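Prostmont TG-2 Handheld Teaching Grip

Order code 613
Product type: Demonstration and teleoperation input device
Status: In stock. Page last revised Aug 23, 2018

The TG-2 is an input grip for recording manipulation tasks on an arm with a two-finger gripper. The operator holds the grip, moves it through the task, and the arm follows. Joint positions, finger opening and wrist camera video are written to one file per demonstration.

Two modes are available from the thumb switch.

Hand guiding. The grip clamps to the tool flange and the operator moves the arm directly. The controller compensates for gravity only. Suitable for short reaches and fixed parts.

Remote. The grip is detached and tracked from the base station. Motion is sent to the arm at 1:1, or scaled down with the side wheel. Recommended for cloth, bags and anything that shifts under its own weight, as the operator can stand clear of the arm and watch the fingers.

Specifications
Sample rate: 200 Hz
Trigger travel: 9 mm, proportional to finger opening
Cable: 3 m, locking connector at both ends
Buttons: record, discard, hold
Mounting: Ziltitz flange plate (included)
Controller software: Guremance 4 or later

Recording soft goods

Cloth gives the most rejected recordings, and most of them fail at the approach. Set the trigger so that full release opens the fingers completely, then bring them to the fabric with the scale wheel at half. Press hold before changing your own grip. The arm keeps its pose and the file continues without a break.

Start and stop each recording at the same home pose. Vary how the cloth hangs between recordings, and keep the lighting fixed for the first set. For a single towel task we suggest 70 demonstrations before the first training run. Discard any take in which the operator paused to think; long pauses are learned along with everything else.

Wrist camera view during a towel task, fingers open:
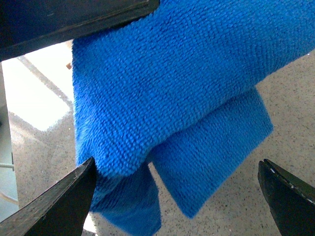 Gemma Negri writes that the half-scale setting made her cloth recordings much steadier, but that the trigger spring is too stiff for a full afternoon of work. She would like a lighter one as standard.

A light spring (part TG-2-L) has been available since June and can be fitted with a 2 mm hex key. Recalibrate the trigger afterward from the Guremance device menu — the old end stops will not be correct.

In the box
TG-2 grip, base station, cable, flange plate, light and standard clamp screws, printed setup sheet.

Not included
Arm, gripper, wrist camera. The Gatti carry case is sold separately.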